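Let them read the easy ones

February 2019

Quick one this month, I'm writing it between the school run and a dentist appointment. But I've been cross since last week and it needs to come out somewhere.

I was in the children's corner at Skimulcombe library. Small girl, eight or nine maybe, arms full of books. Moya books, all of them. If you don't have a child of that age: Moya lives on a canal boat and solves very small crimes, mostly involving ducks. Short chapters, big print, a drawing every other page. And the grown-up with her went through the pile and put them back one by one. Too easy. Too easy. You've read that. Too easy. What she went home with was a thick thing with a dragon on the front, 700 pages if it was a page, and a face like a wet weekend.

I do understand it. I've done it myself, to my own son, and I regret it. He was galloping through a series about a goalkeeping hamster and I decided he'd had enough hamster. Bought him something proper with a prize sticker on it. It sat by his bed until August with a glass of water on top of it. 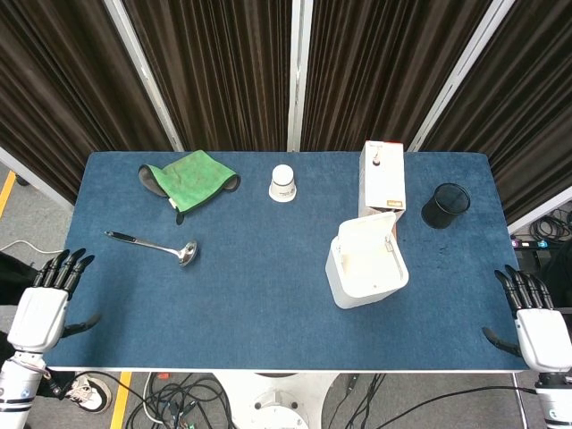

Household objects on a blue table top.

Where does it come from, this idea that a book has to be a bit too hard to count? Not from how we read as adults. I've just finished a detective novel I could've followed half asleep, and parts of it I did. Nobody took it out of my hands and said it was below my level. My neighbour reads the same sort of romance over and over, same farmhouse, same misunderstanding about a letter, and she is the best-read person in our road because she then reads everything else as well. She's never stopped reading, you see. She never got put off.

Children get put off. It takes one bad winter. They are made to plod through something worthy, two pages a night with a parent looking at the clock, and by spring reading is a thing like teeth.

The level business

Our school in Jutby uses a scheme called Uvance. Other schemes are probably just as bad, it's the one I know. Every book has a level, every child has a level, there are 32 of them and a coloured spot on the spine for each. They ran out of colours quite early on so there is a Light Teal and a Dark Teal, and woe betide you if you're on the wrong teal.

What bothers me isn't the spots as such. A teacher with a full class needs some way of knowing who can manage what, fine. It's that the spots have leaked. They've got out of the classroom and into the bookshop, into birthday presents, into what grandparents ask at the till. "She's Dark Teal, have you got anything?" I worked Saturdays in a bookshop for years and the old question was what does she like. Ducks. Football. Anything with a ghost. You could work with that. You can't do much with teal.

And the children know. Of course they know, they're not daft. They know who is on which spot the way we knew who was picked last for rounders. I've seen a boy of 11 slide a comic book inside a bigger book so his mates wouldn't see. He was laughing out loud at it. Proper shoulders-going laughing. And hiding it. 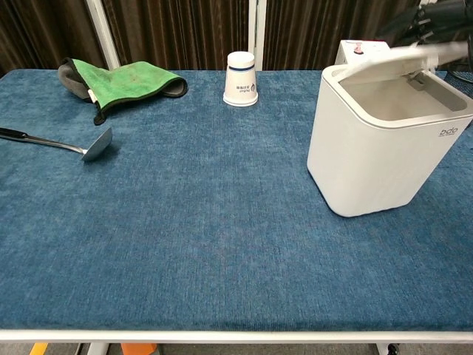
What easy books are good for

Speed, for one thing. A child who's reading something well inside what they can manage starts to go fast, and going fast is when you stop noticing the words and begin seeing the canal and the boat. You can't get that at a crawl. It's like trying to enjoy a bike ride when you're still looking at your feet.

Then there's series reading, which gets sneered at more than anything. Same characters, same shape of story, the baddie is always the man from the boatyard. But think what the child is doing. They're guessing ahead. They're noticing when book six does something book five didn't. They have opinions about which one is best and will tell you them at length, in the car, with the radio off. That's criticism! We pay for people to do it in newspapers.

Reading the same book again, too. I had a copy of a horse story as a child that lost its cover, then its first chapter, and I carried on reading it from chapter two. I could still tell you what the stable smelt of. Whereas I passed an exam on a great Victorian novel and remember fog.

Pictures aren't a crutch either. A good illustrator puts jokes in the corners that aren't in the words, and a child who looks hard at a drawing is reading it. I'd like that printed on a tea towel and sent to every house in Jutby.

I know what comes next, becuase I get told it at parties. If you let them, they'll read rubbish for ever. Will they? Do you know any? I know plenty of adults who don't read at all and when you ask, what you hear about is a book they were made to finish. Haven't met one yet who says they were ruined by too many hamsters.

And yes, some children do want the dragon. Give them the dragon. Some want it at seven and sleep with it under the pillow. Lovely. My quarrel is with the swapping, the hand coming down over the pile.

What I'd ask

Small things. If you take a child to the library, let them fill the bag and keep your hands in your pockets. Slip one in of your own choosing by all means, say nothing about it, and don't sulk if it goes back unopened. Read them the hard ones out loud yourself, at bedtime, that's what you're for. You do the long words and they get the story. And if their is a comic in the bag then there's a comic in the bag.

Schools, keep your spots if you must, but put one shelf in every classroom with no spots on it at all. Let anybody take anything. I've suggested it at Jutby and was told it would be looked into.

Right, dentist. The newest Moya is out at Skimulcombe at the moment, with a waiting list, so I've put my name down. It's for me.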